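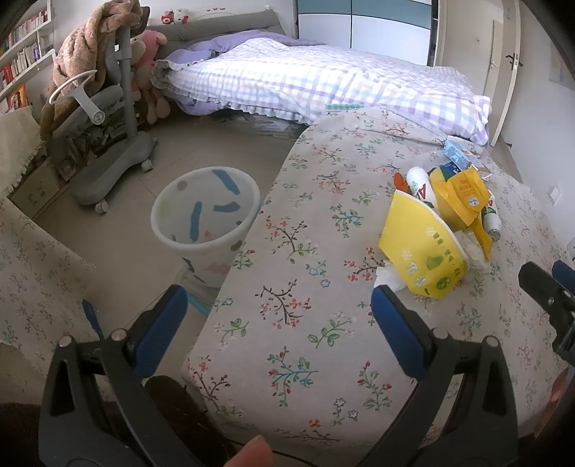
Janar Rooms: progress report to the Natard fund
Period covered: January to April

What we said we would do

The application promised that we would help people living in one room to get that room back into working order, and that we would do it without turning up in matching tabards and throwing their things away. We asked for 3000 pounds. The fund gave us 3000 pounds, for which we remain grateful and slightly surprised.

Where we have got to

The work in the Lazarević building is well under way. Most of the rooms there are bedrooms that also have to be dining rooms, offices and, in the colder months, somewhere to dry a coat. The wardrobe is rarely the trouble. We had budgeted for wardrobes. The trouble is the table.

A table in a bedroom attracts supper, and after supper it keeps the evidence. The usual finds are a takeaway bucket on its side and some crumpled tissues, left on a perfectly nice flowered cloth. None of this is a disaster and it takes very little time to clear. It does mean that the next meal is eaten on the bed, and once that happens the table is lost for weeks.

We have therefore moved the table to the front of the visit. The original plan had us starting with clothes, going on to the floor and reaching the table at the end, by which point everybody was tired and wanted us to leave. Visits now go in this order:

Table cleared and the cloth shaken or changed
Shoes and clothes up off the floor
Cables moved to the wall side
Bedding, if the person wants help with it
Wardrobe, if anyone still has the strength

Paper buckets and cartons have needed a rule of their own. Our first leaflet told people to recycle them. The collection firm, Girkeo, then told us it will not take paper with food grease on it, and we had to go round with a second leaflet correcting the first. The second leaflet is shorter and has been better received, possibly for that reason. Used tissues go in the general bin, which we had thought went without saying. It is now in the leaflet.

Tablecloths

Several residents asked for a spare cloth so that one could be in the wash. This was not in the application. We bought a small stock, all patterned, on the advice of a resident who pointed out that plain cloths show everything and make a person feel watched. We would like the fund's agreement to treat these as "storage and household items". They are certainly household items.

Money

Spent on leaflets, both versions: 300 pounds
Spent on bins, hooks, cloths and boxes: 1000 pounds
Remaining: 1700 pounds

The leaflet figure would have been lower had we spoken to Girkeo first. We have noted this.

What has not gone well

The evening sessions were a mistake. We chose 7 pm so that people would be home from work, and they were home, eating, at the table we had come to clear. Sessions have moved to late morning and the mood has improved on both sides.

The hooks fell off in 2 rooms. A different sort has been ordered.

Next period

We will finish the upper floor, go back to the rooms we saw first and find out whether the tables have stayed clear. We are not expecting miracles. We would also like to move 300 pounds from the wardrobe line, which has barely been touched, to bins with lids, and would be glad of a yes or no on this before the end of May.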